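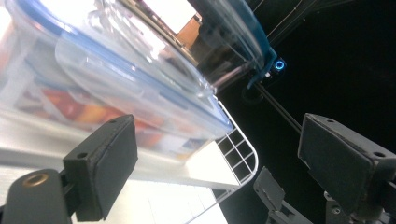 A clear food container with a blue seal, and a white wire rack.

I want to defend the transparent box. In our building on Marín Street, in the Catgate part of town, this is not a popular position. My neighbors prefer baskets, tins and cloth bags, and they say that plastic boxes make a kitchen look like a laboratory. Maybe it does. But I lived many years with beautiful tins, and I know what was inside them in January, when I finally opened them all: three half packs of the same lentils, and a flour that I had to throw out.

My grandmother kept everything in closed cupboards in dark jars, and she never lost anything. People tell me this as an argument. She also cooked two times every day and went to the cupboard perhaps 20 times between breakfast and evening. I cook four times in a week. My memory of the shelf is weak, so the shelf must help me.

For me the best use of a clear box is also the laziest one. I do not pour the rice or the crackers out of their packages. I put the packages inside as they are, and I close the lid. The cooking time stays with the food, and the date too. A friend calls this cheating. She has 52 matching jars with handwritten labels, and I admire them very much, but when she cooks pasta she has to guess the minutes.

I admit the weak points. Clear plastic gets scratched. The thin seal in the lid must come out for washing, and to push it back takes patience. And there is the price. In the Itar shop a large box from Plandwood costs 1170, and for the same money I could buy a basket and fill it with food. I bought one box, then waited, then bought another. I do not recommend to buy the whole set on one day, before you know which sizes your shelf can take.

About wire racks I have less strong feelings. Small things tip over on them, and a spice jar never stands straight. A wide box does not have this problem, and the crumbs fall through to where I can wipe them.

A kitchen is a place of work, and I like to see my materials. If a visitor sees them also, I can live with this.

Fri 30 July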